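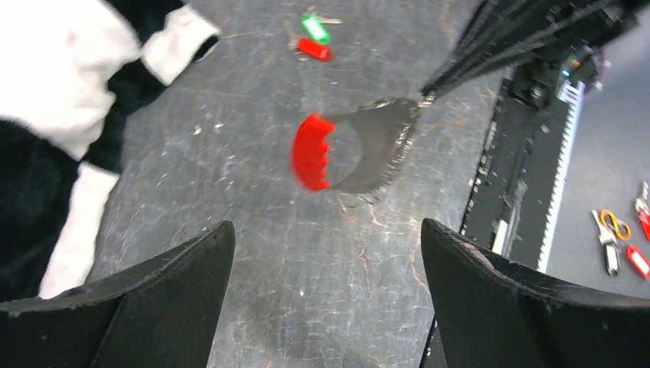 A gray work surface with plenty of scratches on it, Fostden open day

I've been meaning to get to the Perron open day for years and every December I forget until it's over. This time my sister texted me the night before, so I got up in the dark, filled a thermos, and took the 647 bus out of Clokunham with a bunch of people who all turned out to be going to the same place. If you're thinking of driving, don't. The lot at the mill is tiny and the overflow field was pure mud by ten in the morning.

Perron has been making blankets and cushion fabric in Fostden for longer than anyone I talked to could agree on. The brick building by the river is the old part, and that's where you start. You go in through the yard, pick up a paper wristband (free, though there's a donation jar for the swimming pool roof) and then you're pretty much on your own until your tour group gets called.

I got put with Marcelle Guillot's group, which was lucky! She worked in the weave room before she moved over to design, so she knows all the gossip about the machines as well as how they run. The oldest loom still going is the one they use for narrow samples. She switched it on for us and I felt it in my teeth. You get foam earplugs at the door and you do want them, even if you feel silly. A little kid in front of me took his out on purpose and put them right back in.

The dye house was my favorite part. It smells like wet dog and vinegar, and the floor slopes down to a drain so you walk a bit like you're on a boat. They showed us how the same red goes onto wool, then cotton, then a blend, and the three came out so different I'd have sworn it was three colors. Marcelle said the blend is the one that causes arguments. A customer in Sistidcombe once sent back an entire order of curtain fabric for being too orange, and then asked for it again a month later because they'd gotten used to the sample. I love that.

After dyeing you go up a steep metal staircase (there's an elevator around the back, ask at the wristband table) to finishing. A lot of this was people brushing fabric to raise the nap, checking it over a light, marking flaws with little white threads in the edge. I asked what happens to the flawed pieces and the answer is the mill shop, so naturally I started planning my route to the mill shop.

But first, lunch. The canteen was serving soup, cheese rolls, and a potato thing with onions that I went back for. Get there before noon. I stood in line for 40 minutes and by the time I got to the counter the pumpkin soup was gone and it was leek or nothing. The leek was good, to be fair. I shared a table with a retired couple who come every year and buy exactly one blanket each time. They have no more beds to put them on.

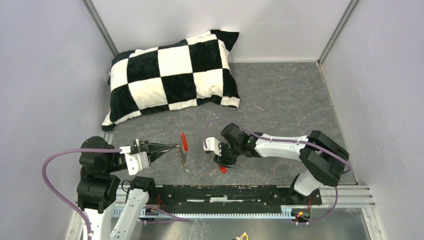

The afternoon talk was Fatos Omerović on pattern, and I nearly skipped it for the shop. So glad I didn't. He started with checks, because he says everybody thinks they're easy, and then he showed how a check goes wrong. If the squares are a hair too tall it looks like it's sagging once it's on a sofa. If the pile is long the corners get blurry, so you have to decide how much blur you can live with. He likes a lot of blur. Somebody asked him about plaids and he groaned out loud and said that was a whole other talk – he was told to keep it under half an hour and he did not keep it under half an hour.

Then the shop. Okay. It's one long room with bins down the middle and shelves of blankets along the walls, and it gets elbowy. Seconds are priced by weight, which sounds great until you notice how heavy wool is. I'd set myself a limit of $100 and came out just under with a green throw, a bag of offcuts for my neighbor who quilts, and a cushion cover with a wonky seam that I'm going to fix myself. Sure I am. They take cards now but the reader kept dropping out, so bring cash.

A few bits and pieces if you're going next year. The river path from the mill up to the church is lovely and was completely empty around three, with the light getting low. The restrooms in the new building have no line. The last bus back leaves at 5:10 from the far side of the bridge, the opposite side from where it drops you off, and I only know this because the blanket couple came running over to get me.

My sister wants to come along next time and she says she's bringing a suitcase.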